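Kotis Benefit Dinner - Planning Meeting
Minutes, July 2, 2019

Present: Effie Moffat (chair), Vendula Koubek (minutes), table hosts from Gernthorpe and Datham, kitchen liaison. Two apologies received by phone.

Started ten minutes behind, people still parking.

1. Last minutes

Read and approved. One fix - the harpist's fee was listed under flowers. Moved to music.

2. Venue

Skinner House confirmed for the November dinner. Deposit paid. Ballroom plus the long porch, porch to be heated if the weather turns. We get the keys at noon on the day, not before, there is a luncheon in there until eleven. Effie asked for the side entrance to be open for florists. Skinner will let us know.

Coat check: last year's line went out the door. Two racks this time, one on each side of the hall. Gernthorpe table will lend hangers.
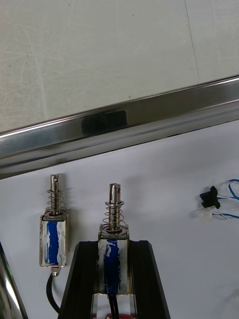

3. Invitations

530 going out. Printer has the final list except for the Datham names, which Vendula is still chasing. Cream card, dark green lettering, reply card enclosed. Long discussion on "black tie" versus "black tie optional". Vote taken, black tie optional carried, Effie against and wants that in the minutes.

Host names on the back, alphabetical. Couples listed together unless they ask otherwise. Anyone who has moved or remarried, tell Vendula now please, last year we had two cards come back and one very cross phone call.

Mail date stays as planned. Hand-addressed envelopes, so we need people with good handwriting for an evening. Sign-up sheet went round, five names on it by the end.

4. Tickets and tables

Price is $84 a head, same as the spring lunch plus the wine. More than 40 tickets already promised, none paid for yet. Hosts to collect checks before the seating chart gets done, not after.

Patron tables go nearest the dance floor. Gernthorpe asked to be moved away from the band, agreed. Datham want to sit next to Gernthorpe, so they move too. Effie will redraw the floor plan and send it round.

Question about children. Adults only at the dinner, was the feeling. Grown daughters and sons of hosts welcome, and we do want younger people to help greet at the door.

5. Food and drink

Caterer sent two menus. Chicken or salmon, and a squash dish for the vegetarians that sounded better than either. Tasting to be set up, four places only, so Effie, Vendula and one from each table.

Passed hors d'oeuvres on the porch for the first hour. No shrimp. Dessert was left open, the lemon tart got most of the talk but somebody had it at a wedding and said the crust was tough. Ask at the tasting.

Wine is being donated, red and white, delivery straight to Skinner House. Need someone there to sign for it. 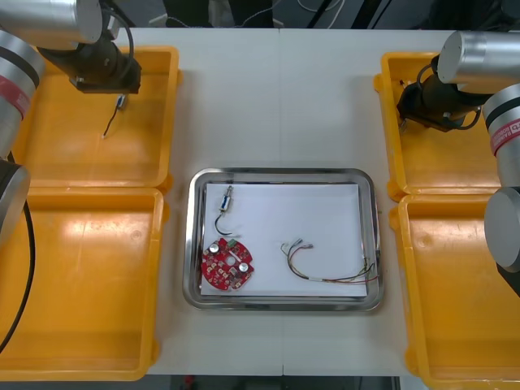
Sparkling for the toast is extra and not donated. Vendula to get a price by the glass and by the case. If it's too much we toast with the white and no one will mind.

6. Music and program

Harpist for arrivals, band after dinner. Band wants a break halfway through and a hot meal, both fine. Welcome from Effie, then the Kotis director for a few minutes, then dinner. Speeches ran long last year and the soup was cold. Effie will speak to the director about time, kindly.

Dancing until eleven. Music has to stop then, house rule.

7. Silent auction

Have so far - a weekend at a lake cabin, a string of pearls, piano lessons, a quilt. Need more small things people will bid on early. Ask your hairdresser, ask your dentist. Bid sheets to be typed up, last time the handwritting was a problem.

No live auction. Talked about again, turned down again.

8. Pictures for the society page

Paper will send a photographer for the first hour only. Hosts to be on the porch, dressed and holding nothing, when doors open. Vendula to stand with the photographer and write down names left to right, first and last, spelled properly. Thank-yous to go to the paper the week after.

9. Other business

Favors: small jar of honey or nothing. Put off to next time.
Parking: Datham knows a valet firm, will ask for a quote.
Effie's green tablecloths still missing from the spring lunch. Check your linen closets.

To do before next meeting
Effie - floor plan, side entrance, director
Vendula - Datham names, sparkling prices, bid sheets
Datham - valet quote
Gernthorpe - hangers, someone to sign for teh wine
Everyone - checks, auction items

Next meeting at Effie's, same time, bring your address books.

V. Koubek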